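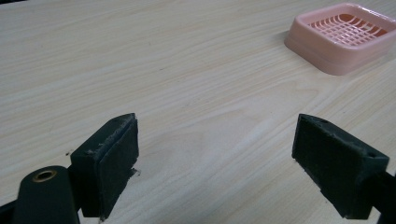

Soap dishes are a lot of fuss over a bit of soap, Beverley Nepia wrote to me after my last piece, and if people only rinsed a saucer now and again they wouldn't need a special object for it. She went on to say that her mother had kept a bar on the bare edge of the bath for her entire married life and raised four clean children, and that I might like to write about something that mattered next time.

I've thought about Beverley's letter a good deal, mostly while standing at the sink, and I'm sorry to say I am going to write about soap dishes again. I'm fond of them. I think a house is made or spoiled by things of that size, the things you touch a dozen times a day without looking, and I think a soap dish with a proper grid in it is one of the kindest objects you can buy for very little money.

Let me take the saucer first, as it's the saucer Beverley is defending. I grew up with one. It had a gold line round the edge and had lost its cup before I was born, and it sat by the kitchen tap in my aunt's house in Emdale with a bar of green soap on it. By Wednesday or so the bottom of the bar had gone to jelly. You picked it up and it let go of the saucer with a little sucking noise, and half of it stayed behind. My aunt used to scrape what was left into a jam jar and add hot water, and that did for the floor, so I suppose nothing was wasted, but I remember the feel of that soap better than I remember some of my teachers.

A saucer is made for catching drips, and it is very good at that. It keeps every drop it's given. A bar of soap wants the opposite treatment: it wants air under it and somewhere for the water to go. Ribs do this, or a lattice, or even a row of pimples in a rubber mat, and it doesn't much matter whether the thing is plastic, wood, enamel or some handsome bit of stoneware from a craft fair. I've owned all of them. The stoneware one had three small holes that clogged in a week and I ended up poking at them with a cocktail stick every Sunday evening, which I resented.
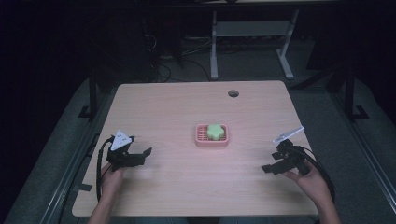
Pink tray with a green flower sponge on it, well away from any sink.

Now, a word for the sponge, which gets treated far worse than the soap does. In most kitchens I visit the sponge lives in the sink itself, or flat on the draining board in its own small lake, and everybody in the house picks it up with two fingers. Ziad Issa, who is otherwise the tidiest man I know, wedges his behind the tap, where it can only dry on one side. I have told him to stand it on a grid. He says a grid is one more thing to clean, and there he has me, a bit, and I'll come back to it.

But do think about the shape of the thing. A sponge with lobes or a scalloped edge touches a grid in fewer places than a big flat oblong does, and I'm convinced mine dries sooner for it, though I have never tested this with anything more scientific than my thumb. I'm also quite unashamed about liking a sponge that looks like a flower. There's a school of thought, and you'll meet it in all the magazines, that says everything round a sink should be white or oatmeal or hidden in a cupboard. I tried it. For one whole winter I had an oatmeal cloth and an oatmeal brush in an oatmeal pot, and I have never felt less like washing up. A bit of pink and a bit of green next to each other will not bring down the tone of a house. They look like pudding – the sort you got at a birthday party – and I can't see who is harmed.

I paid 2 pounds for my own dish at Fitzgerald, the hardware shop on the corner by the bus station, and it has outlasted a kettle and a pair of taps. Prindari do a much grander one, in brushed metal with a separate drip tray that slides out like a drawer, and Lieselotte Kramer gave me one of those last September and I did use it faithfully for a while. It's very well made. The trouble is that the drawer is out of sight, so I forgot it, and by the time I remembered there was something living in there that I'd rather not describe in a family newspaper. With the plain sort you look down through the grid and see the floor of the dish, and if it's cloudy you know what you have to do. I put Lieselotte's on the landing windowsill in the end, with hairpins in it, and she has been good enough not to say anything.

So, to Ziad's complaint. Yes, a grid needs cleaning. The little openings fill up with a sort of putty, and wiping across the top does nothing except push it further down. What works for me is to leave the dish face down in the washing-up bowl while I do the plates, then go over it with an old toothbrush and knock it once on the side of the sink. I do it when I notice it. If I go on holiday I don't do it at all, and the putty dries out and comes off in crumbs, so there's a lot to be said for neglect as well.
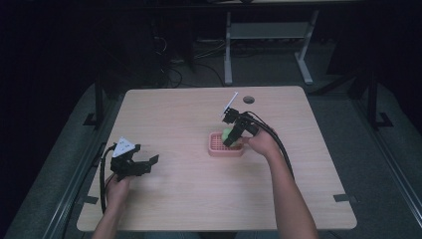
A small green ball, just above the pink dish.

And that brings me to the other thing in their favour, that a soap dish is hardly ever only a soap dish for long. When one wears out its welcome in the bathroom it moves through the house. A raised rim is a marvellous thing if you own anything that rolls. I've had marbles in mine, and conkers, and the one good ball from a set of jacks, and for a time the cherry tomatoes that were too small to bother putting in a bowl. Hemi Kereama keeps seed potatoes' poorer cousins, the shallots, on an old one in his shed at Larnberg, so the air gets under them. Try any of that with a saucer and you'll be on your hands and knees looking under the cooker.

I do take Beverley's point that there's a great deal of stuff in the world and that we're forever being sold more of it. I'm not asking anyone to run out and replace a dish that does its job. If you have a bar on the edge of the bath and it suits you, then leave it there, and give my regards to your mother. But if you have been scraping soap off a saucer for years and thinking that this was simply how soap behaved, it isn't, and a few ribs of plastic would put it right by the weekend.

Next time I shall write about plugs. Beverley, you have been warned, and my address is the same as ever.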